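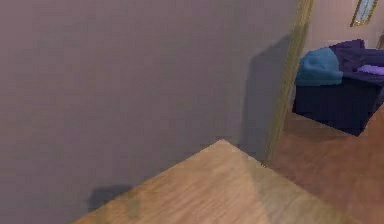

Should a school robotics course teach simulation before students touch hardware? It should, provided that the simulated work is graded as engineering in its own right and that every student moves on to a physical machine before the course ends.

Reading time: 8 minutes

The question has occupied our department since January, when the introductory robotics course at the Jardine School moved its first unit entirely onto the computer. Students in that unit guide a virtual machine through furnished rooms in a simulated house. They do not solder, they do not charge batteries, and they do not carry anything heavier than a notebook. Several families and a number of colleagues have expressed concern about this arrangement. Their concerns deserve a considered reply, and the present essay is intended to supply one on behalf of those of us who teach the course.

The principal objection may be stated simply. Robotics is valued in secondary education for its contact with real things. A student who builds a drivetrain learns about friction by meeting it. A student who wires a sensor backward learns to read a diagram. To replace those encounters with rendered walls and rendered floors, the critics argue, is to turn a workshop subject into one more hour in front of a screen, and our students have enough of those hours already.

I take this objection seriously and agree with a part of it. A course that ended in simulation would be a poor course. Ours does not end there. The second unit is conducted on Hulex rovers, which are small wheeled machines of modest speed, and the final unit asks each team to complete a delivery task in the corridor outside the library. What has changed is the order in which the skills are introduced and the amount of attention given to each of them.

Under the former arrangement, students received a rover in the first week. We had four rovers for the whole class. In practice, one student in each group drove, one typed, and the remainder watched. The students who drove were, with few exceptions, those who had driven something similar at home. By the middle of the term the division of labor had hardened, and it was very difficult to persuade a watcher to become a driver. The machines themselves suffered as well. A rover that strikes a radiator at full speed is a rover that spends the next lesson on the repair bench.

The simulated unit has removed the first of these problems entirely. Every student now has a machine, and every student is responsible for where it goes. It has also made a certain kind of failure affordable. In the first assignment, students must bring the virtual robot from one room of the house to another through an open doorway. Most of them do not succeed on the first attempt, and a good many do not succeed on the tenth. One program, submitted by a student who has given permission for it to be mentioned, ran 3558 steps without leaving the room in which it began. On a physical rover, that run would have been stopped by a teacher within a minute. In simulation it was allowed to finish, and the student was then able to go back through the log and find the line in which left and right had been exchanged.

My colleague Fereshteh Farahani, who designed the assignment, has insisted from the beginning that students examine what the robot sees and record it in writing before they change any code. I was doubtful of this requirement and have since come to regard it as the most valuable part of the unit. The rendered views are often unhelpful. A large share of a single view may be taken up by plain wall. A table may enter at an odd angle, with only one corner showing, and the next room may be visible only as a strip along one side. Students who are accustomed to photographs composed by people find these views frustrating. They want the machine to look at something. They must instead learn to ask what can be established from the view they have been given, and what cannot.

This is a discipline with uses far outside robotics. A student who writes "the doorway is to the right of the wall, and there is dark furniture beyond it" has made a statement that another student can check. A student who writes "the robot is nearly there" has not. We grade the two statements differently, and we explain why. After several weeks the notebooks become noticeably more careful. Words such as "probably" begin to appear where they belong, and they begin to disappear where a measurement is available.

A second objection has come from within the profession. Rostam Babaei, who coaches the competition team and whose judgment I respect, has argued at department meetings that simulated rooms teach false confidence. The floors are perfectly level. The walls have no scuffs, the doors do not stick, and the wheels grip in the same way every time. A program that performs well in such a house may fail at once in a corridor with a worn mat at one end. He is right about this. His team uses the Prundum practice field for a full month before each competition, and he has often seen a routine that was reliable in the laboratory come apart on a different carpet.

Where I differ from Mr. Babaei is in the remedy. He would shorten the simulated unit to a single week. I would keep it at its present length and make the gap between the two settings a subject of study. When the class moves to the rovers, each student is asked to run the same doorway program on the physical machine without any changes and to write an account of the difference. Those accounts are the best work that we receive all year. A student who has never worked in simulation has nothing with which to compare the corridor, and tends to attribute every failure to the rover. A student who has watched the same program pass cleanly through a virtual door knows that the logic is sound and begins to look at the wheels, the floor, and the light.

There is, in addition, a question of fairness that has received too little attention in our discussions. The competition season favors schools with space and money. At the Wernberg regional meeting last winter, some teams arrived with spare machines and a complete duplicate of the playing field. Our own team practiced on half a field, in a room that had to be cleared each evening for the choir. Simulation does not remove such differences, but it narrows them considerably for the ordinary student who is not on any team and who may never attend a competition. The software runs on the computers that the school already owns. A student who misses a week through illness can complete the missing work without waiting for a turn on the hardware.

I would add a caution regarding scores. The simulator produces a great deal of data, and it is tempting to grade students by the number of successful runs in a batch of 1000. We tried this during the first weeks of the new unit and abandoned it. Students quickly discovered that a program could be tuned to one particular house, one particular doorway, and one particular starting point, and that such a program earned a high score while teaching its author very little. The assignment now uses 12 starting positions, and the final grade rests chiefly on the written notebook. Some students have complained that this is less exciting than a scoreboard. They are correct, and we have not changed our minds.

It has also been suggested that younger students find the virtual house dull. The rooms have no people in them and no story attached. I am not persuaded that this is a defect. The students who will go on to careers in automation, and they will be a minority, will spend much of their working lives studying ordinary rooms, warehouses, and loading areas. The larger group who will not enter the field will nonetheless live among machines that must find their way through kitchens and hallways. Both groups are well served by learning how little such a machine has to go on at any one moment, and how much of its apparent skill depends on the patience of the person who wrote the instructions.

The department will review the course again before the next academic year. I expect that the length of the simulated unit will be debated once more, and Mr. Babaei has already asked for time on the agenda. My own recommendation is that the present sequence be retained for at least one further year, that two additional rovers be purchased for the second unit, and that the notebook requirement be extended to the competition team. The last of these proposals has not yet been discussed with the team itself.

We use cookies to improve your experience on this site. By continuing to browse, you agree to our use of cookies.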